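Saturday, evening

Rain again since the morning, so the walk to Hovau was put off and I had the whole day for the sourdough and for my letters. I will write down the bread first, while I still remember the quantities, for last time I did not and I regretted it.

I took 700 grams of flour, of which 200 was rye, the dark one from the mill at Briem. The starter was very lively after two feedings. In the evening before I had left it on the shelf above the radiator, and by breakfast it had climbed to the rim of the jar. I mixed everything by hand and left it under a cloth. My grandmother would never measure the water. She said the dough tells you. To me the dough has told nothing so far, so I measure.
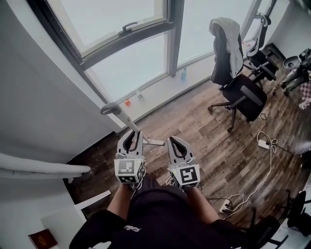

While it rested I folded it 3 times, every half an hour, with wet hands. Between the second and the third fold Štefánia Tichý telephoned from Rarkside. She has the same starter as I have, it comes from the same jar which we divided in spring, but hers has become much more sour. She feeds it only with rye and keeps it in the cold pantry. We talked over an hour and I was late with the third fold. I do not think it did any harm.

She asked also if I am still writing this diary in English. I am. It goes slowly and I look up many words, today "crumb" and "to prove". I find it strange that a dough proves and a lawyer proves as well. In the first months I wrote only about the weather, and now I can complain about nearly everything.

After lunch I shaped one big loaf and one small one. The big one I put in the basket with the linen, the small one in a tin. The tin was a mistake, I did not grease the corners. I had to cut the small loaf out with a knife and it lost its whole bottom. We ate it anyway with butter and chives, standing in the kitchen.

The big loaf is better. The crust is dark, as I like it, and it made the little cracking sounds when it cooled on the rack. I waited until six o'clock before cutting. The holes are uneven, very large near the top and almost none at the bottom, and Štefánia believes this means the oven stone was too cold. Next time I will heat it for one hour.
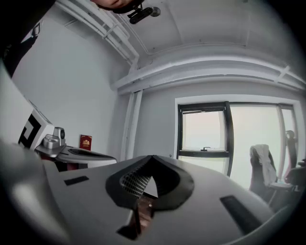 Dagmar Skála
Home baker and keeper of this diary

Later, before bed. I have fed the starter again and put it in the fridge. There are 300 grams of rye left, enough for one more loaf if I mix it with the white. I must remember to buy salt, and also a new cloth, the old one has a burn on it from the stove. A half of the big loaf I have wrapped for the neighbour upstairs. The rain has not stopped.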